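Two-arm cloth folding: leader arms or moving the arms by hand?
Forum: Home and Small Lab Robotics > Teaching and Demonstrations

perla_rosales
Posted 8/30/21

I am setting up a folding and putting-away task on a two-arm bench and would like opinions before I spend a month recording the wrong thing. The task is to take a small cloth from the front of the table, fold it, and put it in a free compartment of a divided box at the back. Nothing more than that for now. The mug and the dish tub stay on the table the whole time and are meant to be left alone.

At the moment I drive it with a pair of leader arms. Lâm Kim, who shares the bench with me, thinks we should switch the motors to free and push the arms through the task by hand, because the folds come out neater. I can see the argument but I'm not convinced. 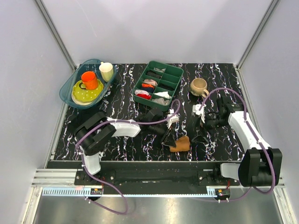 We have 20 demonstrations so far with the leader arms and I would call 6 of them good. The rest have long pauses where I am trying to get one finger under the cloth without pushing it along the table. The marble top is pretty to look at and a pain to pick from. Both wrists have a camera and there is a fixed view of the whole table, and all of it gets recorded.

Questions:
Is it worth recording by hand for a cloth task?
Do you keep the slow demonstrations or throw them out?
Does it matter which arm starts?

tobermory_dan
I would stay with the leader arms. If you hold the arms, your hands are in every camera view, and they won't be there when the thing runs by itself. That alone put me off. I did a drawer task by hand last February and had to do the lot again.

Lam_K
Lâm here, the other half of the bench. The hands problem is real but you can get round it. Move the arms by hand with the cameras off, save the joint positions, then put the cloth back and play the motion with the cameras on. You get a clean picture and a smooth motion.

tobermory_dan
For a drawer, yes. A cloth never goes back the same way twice. You will play a good motion over a cloth that is a finger's width out and the gripper will close on air. Then you have recorded a failure and labelled it a success.

Lam_K
So you watch the playback and bin the misses. I'd still rather have 5 clean folds than 20 with shaky hands in them.

grommet77
You can't really free-drive two arms at once anyway unless you have a helper. One hand on each wrist, fine, but who closes the grippers? We tried a foot pedal for that and everyone pressed the wrong one under pressure.

perla_rosales
That's my worry too. With the leaders I have a trigger for each gripper and I can do both at the same time. It's tiring but it works.

salinas_bench
We run a similar job at Salinas, tea towels into a rack. A few things from our side.

Slow demonstrations: keep them if the pause is you thinking, and trim the pause. Throw them out if the pause is you jabbing at the cloth. The arm will learn to jab. Ours did, very faithfully.

Which arm starts: pick one and stick to it for the first batch. We let people choose and ended up with a policy that sent both grippers in together and then stopped.

Pick-up: come in from the side with the fingers nearly closed and pinch a raised bit of the cloth. Don't try to scoop from a flat edge. If your cloth is crumpled at the start you have plenty of peaks to pinch, so use them.

grommet77
Agree on all of that except trimming. If you trim the pause the joints seem to jump for a moment, depending on how your software fills the gap. Ours was the Clirnorent recorder and it filled it badly. I would do the demonstration again and leave the editing alone.

salinas_bench
Fair. We cut only where the arms are standing still, so there's nothing to jump. But I haven't used Clirnorent.

mrs_pethick
Is anyone going to mention the box? It's half the job. If all your demonstrations end in the same compartment, you'll get an arm that puts the cloth in that compartment whether or not there is one in there already. Move the full ones about between runs. Turn the box a bit as well.

perla_rosales
The box does get turned. The full compartments I had not been changing, so the cloth has been going into one of the two at the back right every time. I will start mixing that up. Thank you, that would have bitten me later.

Lam_K
I did say this.

perla_rosales
You said to buy a second box.

tobermory_dan
How many are you planning to record in total?

perla_rosales
Up to 300 if my shoulders hold out. I was going to split them between the two of us so it isn't all one person's habits.

darkard_owl
I'd be careful with that. Two people means two ways of folding. I drive left arm first and fold away from me, my colleague does it the other way round, and the mixture was worse than either of us alone. Agree the order of moves on paper first. Grip left corner, grip right corner, lift, fold over, let go right, regrip, carry. Then both do it that way even if one of you hates it.

mrs_pethick
I don't agree. Some variety between people helped us. The thing has to cope when the cloth isn't where it expects, and one very tidy operator never shows it how to recover from a bad grip.

darkard_owl
Variety in the position of the cloth, yes. Variety in the order of steps, no. Those are different things and I would keep them apart.

mrs_pethick
All right, I can live with that. But do leave a few recoveries in. Drop a corner, pick it up again, carry on.

jonty_b
Slight side question, what do people use for the leader grips? The Jekex ones I have are too stiff on the trigger and my hand aches after half an hour.

grommet77
Take the spring out and put a softer one in. Two screws on mine.

perla_rosales
To sum up what we're doing. Lâm gets one afternoon to try the hand-moved version with playback, on the fold only, with no box. I carry on with the leaders, left arm first, steps written down, full compartments moved every run. We will run both on the same cloth and I'll post the results in this thread.

Lam_K
One afternoon isn't long enough to set up the playback.

perla_rosales
Two afternoons then.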